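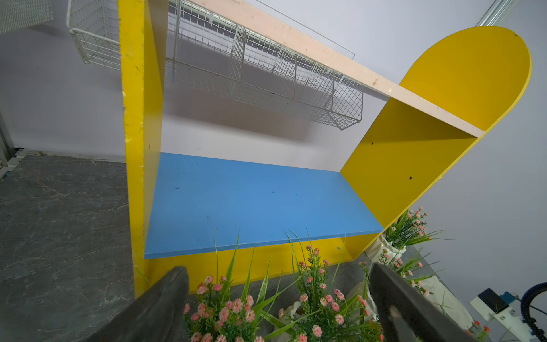 手首カメラから見た棚。手前に突き出ている黒いのがグリッパーの指です。

# 自作アーム「Mivoler」よくある質問

最終更新:2019年4月30日

シェア工房Drimcombeの片隅で、造花の鉢を棚に並べるアームをコツコツ作っています。見学に来た人やメールをくれた人から同じことをよく聞かれるので、まとめておきますね。思いついた順に足しているので、順番はバラバラです!

## そもそも何をするロボットなんですか?

造花の鉢をつまんで、棚に置きます。以上です(笑)。地味でしょう? でも、やってみると全然地味じゃないんですよ。葉っぱは広がるし、花は指に引っかかるし、鉢の向きは毎回違うし。ネジや積み木をつまませていた頃のほうがよっぽど楽でした。

## どうして生花じゃなくて造花?

土をこぼしたくないからです。シェア工房なので、となりで電子工作をしている人もいますし。あと、造花は落としてもしおれません。練習相手としてはかなり我慢強いほうだと思います。

## 棚も自作ですか?

いいえ、工房にあったものをそのまま使っています。黄色い側板に、上がピンク、下が青の棚板。この色分けがけっこう便利で、「青い板の上に置く」という指定が画像からやりやすいんです。側板の端は塗装がはげたり欠けたりしていますが、動作には関係ないので直していません。上の棚板の下には白いワイヤーのかごが下がっていて、アームを奥まで入れるときはそこをよけるのに毎回ヒヤヒヤします。

## カメラはどこについていますか?

手首です。指と一緒に動くので、つまむ直前まで対象が見えます。そのかわり、指がいつも画面の下に入り込みます。最初はじゃまだなあと思っていたんですが、指と鉢の位置関係がそのまま見えるので、今ではむしろ頼りにしています。

## 一番てこずっているのは?

花です、花! 鉢だけなら形がはっきりしているのに、葉や茎がかぶさると輪郭が急にわからなくなります。たとえばこんな感じ。

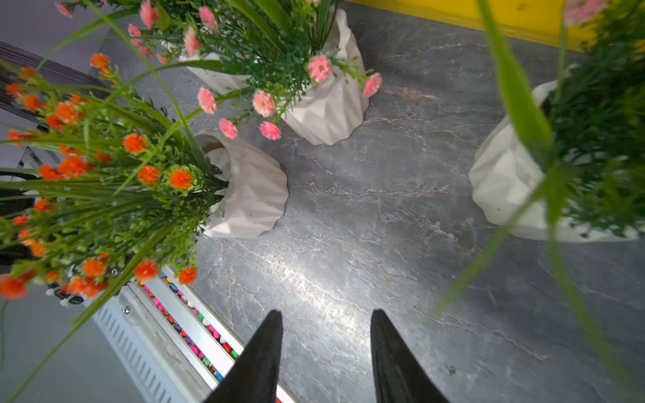

石目模様の台の上の白い鉢と造花。左のオレンジの花は葉が細長くて、鉢の外まで大きく広がっています。

鉢の側面が多面体みたいにカクカクしているのも曲者です。面の当たり方が悪いと、つまんだ瞬間にくるっと回るんですよね。向かい合う面を探してから指を閉じるようにして、だいぶましになりました。それから台の表面の反射。白く光ったところを鉢の一部だと勘違いすることがあって、照明の角度は今も試行錯誤中です。

## 指の材質と形は?

黒い2本指で、根元が太く先が細い形です。先は少し丸めてあります。とがらせると葉のすき間に入りやすいんですが、造花の布に刺さってしまって……。丸めたら今度は薄いものがつまめなくなりました。まあ、鉢専用ということで!

## 部品は何を使っていますか?

指を動かすモーターはTosik、制御基板はNybergです。どちらも工房の棚に眠っていた余り物から始めたので、「これがベストです」とおすすめできる根拠はありません。配線だけは真面目にやったほうがいいです。手首のケーブルは、短いと曲げたときに突っ張るし、長いと花に引っかかります。私は13回やり直しました。

## 成功率は?

条件によってかなり違います。鉢をひとつだけ置いて正面から行かせたときは、200回のうち失敗が2回。ところが鉢どうしを寄せて葉がからむと、とたんにダメになります。こちらは100回分の記録を取っている途中なので、数字が出たらこのページに書き足します。倒れた鉢を自分で起こすのは、まだ対応していません。

## つまむ力はどうやって決めました?

弱いところから少しずつ上げていっただけです。強くしすぎると鉢がつるっと前に飛び出すので、見学の方は正面に立たないでくださいね(私は一度おなかで受け止めました)。

## 見学できますか?

できます! 私が工房にいるときなら、声をかけてもらえればいつでもどうぞ。ただし動いている間は、アームの届く範囲に手を入れないでください。花がかわいいのでつい触りたくなるんですが、止めてからなら好きなだけ触って大丈夫です。

## コードや図面は公開しますか?

7月に公開するつもりで整理しています。今のコードは変数名が「hana」「hana_new」「hana_hontou」みたいな状態で、とても人に見せられません。指の図面だけなら先に渡せるので、ほしい方は工房の掲示板にひとこと書いておいてください。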